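Suturing practice moves to the longer format

The training rooms at Gisness have changed the way they run their suturing sessions, and the new timetable takes effect from April 10, 2025. The main change is length. Each session is now split into two halves with a break between them, and trainees stay with the same piece of tissue throughout. Bookings are still made through the Sollorness education office in the usual way.

The old format was set up when most people came for a single introduction to the console. They passed a needle a few times, tied a knot and went home. That suited beginners, but those who had already been through it asked for more time on the parts that go wrong later on: keeping the thread under control, judging the depth of a bite, and finishing a knot when the field is no longer clean. Majdi Saliba rewrote the session plan in February and it was tried with 12 trainees before being adopted.

The first half is given over to thread handling. Trainees work with a long strand and are asked to move it without dragging it over the tissue edge. This sounds simple and takes most people longer than they expect. There is no sense of touch through the instruments to speak of, so tension has to be judged by eye — how far the tissue edge lifts, whether the loop flattens, whether the tail starts to creep. Trainees are also asked to say aloud where the needle is before they move either instrument. Several found this awkward to begin with, and it is staying in.

The second half is closure. Each trainee closes an incision with interrupted stitches, leaving short tails, and the tutor stops the exercise at intervals to talk through spacing. Speed is not recorded. Sheets go back to the trainee at the end with comments on needle angle, knot security and how the tissue was handled between stitches.

Close views from the suturing work:
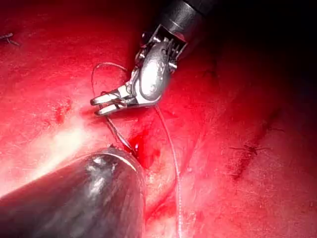
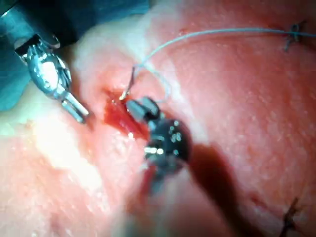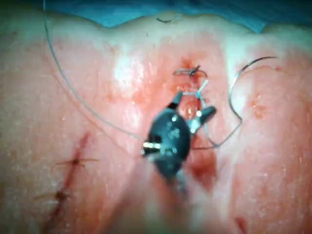
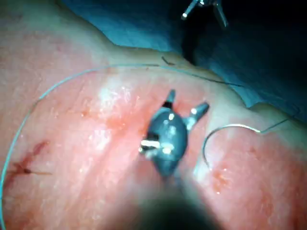

Eleni Janevski wrote in to say that the thread half was the part she would have liked years ago. She had learned to tie well enough on a foam pad, she said, but foam stays put and stays dry, and she had never had to look for a pale strand on a shiny surface while something dark was collecting in the cut. Her one complaint was the break, which came just as she had got her spacing right, and she asked whether people could choose to work straight through.

The answer for the moment is no. The break is there partly for the eyes and partly so that the tutors can go round and look at each piece of work before the second half begins. It may be shortened if the groups stay small.

A few practical points for those already booked. Please arrive in time to adjust the seat and armrests before the session starts, as a poor position shows up quickly in the wrists. Bring the glasses you normally wear for close work. Thread and needles are supplied, and there is no need to bring your own. Anyone who has not used the console before should take the introductory hour first, which is held in the Mäkelä room on the floor below and can be booked separately.

The reading for the session has been cut to 11 pages and is sent out with the confirmation. It covers needle loading, the order of throws for a square knot and what to do when a strand is caught under its own loop. The section on running stitches has been taken out and will be used in a separate session later in the year.

Drapes and disposables for the sessions now come from Lurumico, and trainees who have a known sensitivity to glove materials should mention it when they book so that an alternative can be put out.

There are places left on most dates. To book, or to move an existing booking to the new format, ring the education office on extension 344 and give your name, your department and whether you have done the introductory hour. Waiting list places are offered in the order the calls come in.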